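Unit 6: Bimanual Manipulation – Notes for the Project Section

Histinari Technical Institute, Department of Applied Automation

These notes accompany the sixth laboratory unit and should be read before the first station booking. Students are expected to have completed the safety checklist and the single-arm exercises in Unit 4. Groups that have not submitted the Unit 4 log will not be assigned a station.

6.1 Purpose

The project asks each group to teach a two-arm station a short tabletop task through demonstration. A demonstration is one complete run of the task, performed by a student operator and recorded from start to finish. The recorded runs are then used to train a control policy, and the policy is tested on the same station in the final two weeks of the unit.

The shared Koretti archive holds 2,365 runs from earlier sections. Of these, 734 involve glassware or other clear objects. Groups may use the archive for training but must report results with and without it.
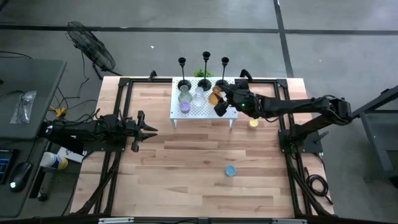 Division of labor between the arms is the first design decision a group must make, and it should be written down before any recording begins. In most tasks one arm reaches for the object while the other waits, steadies or receives. The waiting arm still needs a defined position. A gripper held open over bare wood, as on the left side of the station, stays clear of the shelf and leaves the right arm free to work beside the amber-colored glass. Groups should also consider what stands behind the target. Tall, narrow items such as the three black candlestick holders leave little room for a wrist that swings too far back, and an approach from the side or from above is preferred.

6.2 Recording rules

Reset all objects to their starting places between runs. Small changes in placement are allowed and encouraged, provided they are entered in the log. Do not change the camera position once recording has started.

A run is discarded if an object leaves the table, if either arm stops on a fault, or if the operator pauses for more than ten seconds. Discarded runs are kept in a separate folder – they are needed for the error analysis in Unit 7.

6.3 Grading

The written report counts for half of the project grade. It must not exceed 3,000 words, excluding tables. The remaining half is divided equally between the quality of the recorded runs and the live test. The Ardeleanu rubric, distributed with Unit 1, applies to both.

Reports are due in April through the course page. Late reports lose one grade step per day.

6.4 Reading

Hirnura workbook, chapters 8 and 9. Chapter 10 is optional for students in the certificate program.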